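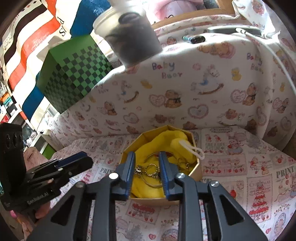 R. Baloyi

Fallum Costume Hire. Who we are, quickly, becuase the phone is going.

We hire costumes to amateur theatre groups, schools, dance shows and the odd museum. Mostly around Murkberg, but we post to anyone who'll pay for the box. Started with one rail in a spare bedroom, all of it left over from a production of a Victorian thing that ran three nights. Somebody rang and asked to borrow the bonnets. Then somebody else did.

Now we're above the old seed merchant's on Skorach Road. 1594 costumes at the last stock take, not counting hats. Hats are a separate book. Shoes we do a few of, sizes are hit and miss, so ask before you set your heart on boots.

What we're good at: Victorian and Edwardian, both world wars on the home front side, pantomime, village fête sort of stuff. Dickens by the yard. What we're thin on: Tudors (men especially), anything sci-fi, animals bigger than a sheep. The back half of the cow is out for repair until July.

How it works. Send us your cast list and measurements, proper ones, with a tape. Chest, waist, hips, inside leg, height, head if there's a hat. Please don't send us dress sizes off a high street label. We pull a rail together, you come and try, we pin. Fittings are by appointment, evenings fine, last one starts at half past seven. Bring the shoes they'll be wearing or the hems will be wrong.

Hire is for 2 weeks. Covers dress rehearsal and a normal run. Longer is fine, just say so at the start and not on the last night.

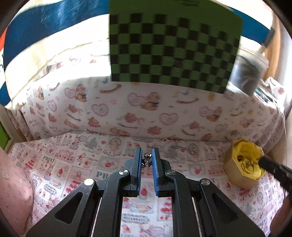

Deposits come back once everything's been checked in, usually inside a few days, slower at panto time. We do the cleaning. Really, leave it to us. We have had a wool tailcoat come home fit for a teddy bear. Loose button, torn lining, make-up on the collar, all normal, put a safety pin by it so we can find it. Spray paint isn't normal.

Schools get a lower rate, always have. Teachers can take the mixed box, which is waistcoats, shawls, aprons and caps in child sizes, and sort it out in the hall. Nice and cheap. Goes out fast in the spring so get your name down.

We also alter and make, when there's time. Last big job was 417 metres of bunting and a chorus of fishwives for the harbour pageant, never again on the bunting, the fishwives were lovely.

Donations: yes to old uniforms, evening wear, curtains with decent weight in them, proper wool coats, lace. No to wedding dresses, we've no room left. No to anything with moth. Ring first, don't leave bags on the stairs, the people downstairs trip on them.

Parking is round the back, through the arch. Narrow, mind your mirrors. Stairs are steep and theres no lift, so if that's a problem tell us and we'll bring the rail down and fit you in the side room on the ground floor.

Emails get answered in the evening. Phone is quicker in the mornings, before the fittings start.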